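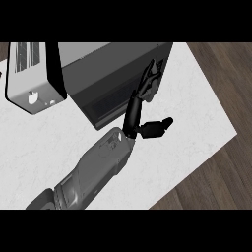
Why does a marble countertop go dull where lemon juice has been spilled on it, when granite beside it keeps its polish?

Marble is mostly calcite, a carbonate mineral that dissolves in weak acid. The juice removes a thin layer of the polished surface and leaves it rough, so light scatters from it. Granite is mostly feldspar and quartz, and kitchen acids have almost no effect on either in the time a spill normally stays in place.

Unit 3: Stone in Interior Use
Handout to accompany the second lecture and the Dostness sample set

1. Etching and staining

The two terms are often confused in customer complaints and should be kept apart in your reports.

An etch is a loss of material. The color of the stone may be unchanged, but the gloss is lower. An etch cannot be cleaned off. It has to be honed and repolished.

A stain is a gain of material. Oil, coffee or rust has entered the pores and changed the color. The gloss may be unchanged. Stains are drawn out with a poultice, and deep ones may need several applications.

A single spill can do both. Red wine is acidic and colored, so the etch comes first and the pigment then settles in the roughened area.

2. The reaction

CaCO3 + 2H+ -> Ca2+ + H2O + CO2

The gas is visible as fizzing with dilute hydrochloric acid. With vinegar the fizzing is slow and may need a hand lens. Dolomitic marble reacts weakly unless it is powdered first - scratch the sample and test the powder before you record a negative result.

3. Porosity and sealers

Polished marble usually has low porosity, lower than most limestone and far lower than most sandstone. Penetrating sealers line the pores and slow the entry of liquids. They do not cover the calcite at the surface, so a sealed marble top etches nearly as fast as an unsealed one. This point is missed in a large share of exam answers.

Film-forming coatings do protect against acid while they are intact. They scratch, they can peel at sink cutouts, and they change the look of the stone.

4. Veining

Veins record impurities in the original limestone, or fluids that moved through fractures later. Gray veins commonly contain graphite or fine sulfides. Pyrite in a vein can oxidize and leave a brown halo, mostly in wet rooms. Green bands suggest serpentine or chlorite, and some of these stones warp when set in water-based adhesive.

5. Finish

Polished: high gloss, etches easy to see.
Honed: matte, etches harder to see, stains slightly faster.
Brushed: uneven texture, hides wear, holds crumbs and grease.

6. Lab exercise

Use the Trumach tiles marked M (marble), G (granite) and Q (quartzite). The Brukach tile is a spare and is not to be acid tested.

a. Measure gloss at the center of each tile, three readings, and record the mean.
b. Place one drop of white vinegar on each tile. Cover with a watch glass.
c. Remove at 75 seconds. Rinse, dry and measure again.
d. Repeat on a fresh spot with water as a control.

Report the change in gloss as a percentage of the starting value. Some stone sold as quartzite is in fact marble, so check tile Q for scratch hardness against glass before you explain your result.

Reading: Núñez course pack, section on carbonate rocks, up to page 239. The table of absorption values is needed for the written report.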